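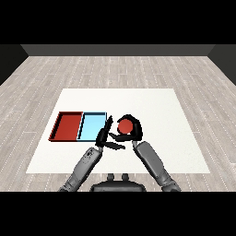

5.3 Failure case: the stalled handover

Most of the failures in the sorting task are boring. Object slips, object lands on the tray rim, timeout. This section is on the one that isn't, because it cost us most of August and because it looked like a success in our logs for far too long.

Setup is the same as in Section 4. Simulated humanoid, two multi-fingered hands, white work surface, a red tray and a light blue tray side by side on the left. Objects are red or blue, and are supposed to end up in the tray of the matching color. The right arm can't reach the red tray without leaning the torso, which we lock, so anything red that gets picked up on the right has to go across to the left hand. Figure 6 (top) has a red ball in the right hand with the left hand open next to the blue tray. That is the pose where things go wrong.

What happens. The Plandus controller runs the handover as two skills, "offer" and "receive". Offer waits for contact on the receiving hand before it opens. Receive waits for the offered object to stop moving before it closes. With cylinders this works, the grip is stiff and the object settles fast. With balls the contact solver leaves a small rotation inside the fingers that never quite dies out, so receive never sees a still object, never closes, and offer never gets its contact. Both arms hold. No error is raised, as each skill is technically still running.

Out of 464 handover episodes, 30 ended this way. All 30 were balls. In 12 of them the watchdog then fired and did something worse — it reset the right arm first, which drags a closed fist through the space where the left hand is. In simulation that's an ugly collision and a lost episode. On hardware it is a broken finger, or worse if someone is standing at the table.

Why we missed it. The success metric counted an episode as good if the object was not on the floor at the end. A ball stuck in a hand is not on the floor. Arlindo Sampaio caught this while scrubbing through replays for something else entirely, and after that we re-scored everything. The numbers in Table 3 are the re-scored ones. Anybody comparing against the earlier Cullanholm workshop version should be aware that those success rates are too high, please don't cite them.

Things that did not fix it. Lowering the motion threshold (made it worse, obviously, wrong direction, we lost a day). Raising it fixed the stall but then receive would close on objects that really were moving, and drops went up. More finger friction helped on balls but broke release over the tray. Kazmi's contact settings, used as published, gave the same stall with a different delay.

What did. Two changes. First, receive now looks at the speed of the object's center and ignores spin. Second, a shared timer of 200 control steps covers both skills, and when it runs out the empty hand backs off before the loaded one is allowed to move at all. The order matters much more than the length of the timer. The object then gets offered again from a slightly diffrent wrist angle.

Cylinders were kept in as a control so we could check that the new rule didn't spoil the easy case. Placement itself is unchanged: the left hand carries the object over the tray, the right hand stays open and out of the way. Figure 6 (bottom) has a red cylinder held over the red tray, with the open right hand well over on the other side of the table.

Figure 6. Simulated sorting task. Top: red ball in the right hand, left hand empty. Bottom: red cylinder in the left hand above the red tray, right hand empty.
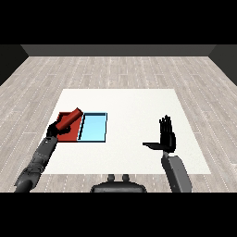
5.4 Limits of the fix

We only tested one ball size. Bigger balls fill the hand more and may settle on their own, smaller ones we expect to be worse, not checked. The back-off motion also assumes free space behind the empty hand. True on our table, not true in the Ikden shelf layout, where the same rule would push the elbow into an upright. There the timer should just stop both arms and wait for an operator. The watchdog's old reset order is still the default in the controller and has to be changed by hand in the config.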